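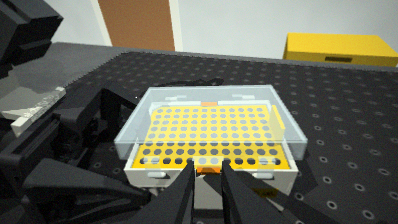
Tip box with the lid up, yellow rack inside.

Hi Tuva – quick March update on the Fuler well water survey. We've now got 739 samples in from Flerkgate, and Kiều Trịnh is chasing the last 14 households (mostly farms with locked gates!). Nitrate results are done for the first batch, and I'm drafting the letters to well owners this week.

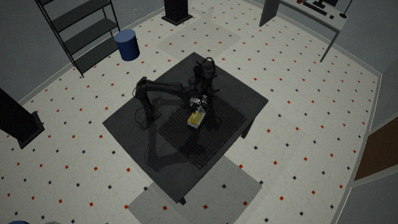 Money and what's next

We've spent $1190 on bottles and postage, a bit under plan – so I'd love to move the rest to the Bamari visits, if that's OK with you.

2 comments · 14 shares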